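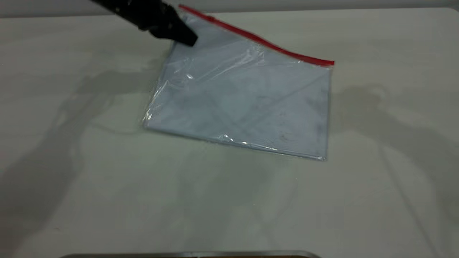 Zip bag with the red closure strip, flat on the table, pale blue-grey sheet inside.

Kelodgate Bagging Set: README

Welcome, and thank you for downloading! Kelodgate is a collection of short recordings about one very ordinary job: getting flat, floppy things into clear zip bags and getting the bags shut again. I have wanted a set like this for ages. Bags crumple, they cling, they slide off at an angle the moment you press on one corner, and I find all of it fascinating to watch.

What you get

There are 200 recordings in 12 folders, one folder per kind of filling. Most last around 40 seconds. Each folder has a plain text file called notes.txt, which says what went in the bag and whether the strip was closed all the way along. Please read the notes first, they save a lot of squinting.

The table is pale on purpose. We tried a dark one in March and the creases in the plastic looked lovely, but thin fillings were much harder to make out, so we went back.
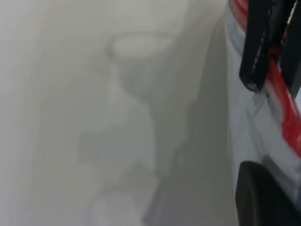
Blurry stretches have been left in. Close views go soft when something pale comes near, and if you only want crisp material, the file sharp.txt lists 145 recordings that I was happy with from start to finish. The rest are still worth a look (the Predby folder especially, it has the best crumpling of the lot).

Known problems

Red strips are easy to follow by colour. If your method leans on that, try it on the clear-strip bags in the Hetmont folder before you get too excited, as I did!

"Closed" in the notes means closed by eye. No bag was tested for leaks.

Two folders use the older spelling "zipbag" in their file names. Sorry, I'll rename them in the next version.

Changes

Wed 21 August: added the Hetmont folder, fixed the missing notes in Predby.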